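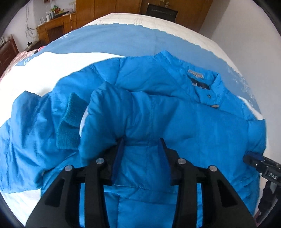
Jacket on the bed, both grippers on the fabric

Ticket 1226 — Release check fails on handling work that follows the guide
Queue: Mersha practice guide / validator
Opened by: Shewit Gebremichael
Opened: 12/04/2021
Priority: Normal (I asked for High and was sent the definition of High)

Summary
The Mersha guide says, in rule 7, that a release may be logged only when "the jaws are open and clear of the article." The Mivora validator enforces this with great enthusiasm. It fails nearly every soft-goods session we submit and passes the ones with mugs. Our operators are holding the grippers the way they were trained to. I would like either the rule or the validator to change, and I'm not proud about which.

Steps to reproduce
Lay a jacket on a bed. Work on it with hand-held grippers. Open the jaws. Submit. Receive "RELEASE NOT CLEAR — ARTICLE PRESENT BETWEEN PADS." Open the jaws wider. Receive it again, in what feels like a firmer tone.

Log

Tudor Bucur: Can't reproduce. Tried a mug, a stapler and a different mug.

Shewit Gebremichael: Please try something that is bigger than your hand and doesn't keep its shape.

Tudor Bucur: Reproduced with a bath towel. Sorry about the mugs. The check looks at the area between the pads and asks whether any of it is the color of the article. With a mug you back off and see table. With a jacket you back off and see jacket, and if you back off again you see more jacket.

Shewit Gebremichael: So the rule was written for things that end.

Rigoberto Henao: I wrote rule 7, and at the time I had a box of plastic cups on my desk. "Clear" meant not touching. I didn't think I had to say so. I see now that I had to say so. 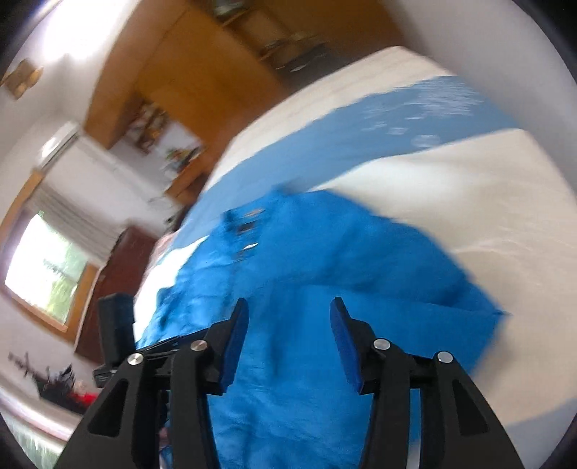 Shewit Gebremichael: A release rule ought to be about contact and grip, which is what a person means by letting go. The validator has turned it into a rule about background. By any reading I'd give an operator, jaws spread wide with nothing held between the pads are open, but all that shows through the gap is blue cloth, and the check calls that a grasp. Our people have started lifting the grippers right off to the side to get a pass, which adds a swing at the end of every release that has nothing to do with handling clothes. If somebody learns to fold laundry from that, it will fold laundry like a person waving at a bus.

Damian Schnyder: Please don't coach around the validator. The guide says so in the introduction, which I accept is the part with the fewest readers. Sessions with the extra swing should be marked as such and kept separate until we settle this.

Shewit Gebremichael: Marked. The Hekach team has up to seven of them and would like it known that they were only trying to please.

Tekle Gebretsadik: Workaround that doesn't work, so you can skip it: putting down a plain white sheet. It was suggested in the old Dekcombe thread and people swear by it. It helps with the outline of the garment. It does nothing for the gap, where you are still looking at the garment.

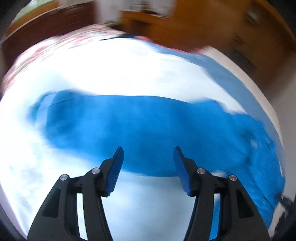 Tekle Gebretsadik: It also goes against rule 2, which asks for ordinary household surfaces left as they are. So we would be breaking one rule to fail another. I vote we leave the bedding alone and fix the wording.

Rigoberto Henao: Proposed text for rule 7:

A release is logged when the jaws have opened and neither pad is gripping the article. The article may remain visible between or behind the pads. The operator need not withdraw the tool. Where two tools are in use, each release is logged separately.

Damian Schnyder: Fine by me. I'd change "gripping" to "pressing on or gripping." A pad can rest its weight on a puffy jacket with the jaws wide open, and I wouldn't call that let go.

Rigoberto Henao: Taken.

Tudor Bucur: Validator side: the color test is off for anything tagged soft goods. It now reads jaw opening and sends doubtful cases to a reviewer. The reviewer is me. The error message has been reworded and no longer sounds disappointed in you.

Shewit Gebremichael: Resubmitted the jacket sessions. Passed, apart from one that failed for having no operator initials. That one is mine — I'm fixing it now.

Damian Schnyder: Wording goes into the March revision. Until then, cite this ticket in the notes field. Keeping it open until the Hekach sessions are sorted.

Status: Pending
Shares: 2

Related items
Rule 2: does an unmade bed count as "left as is"?
Sleeve tucked inside itself — one article or a matter of opinion
Mivora validator: zipper pull reported as second article
Dekcombe thread: plain sheets (closed, please stop)
Operator initials field accepts a single space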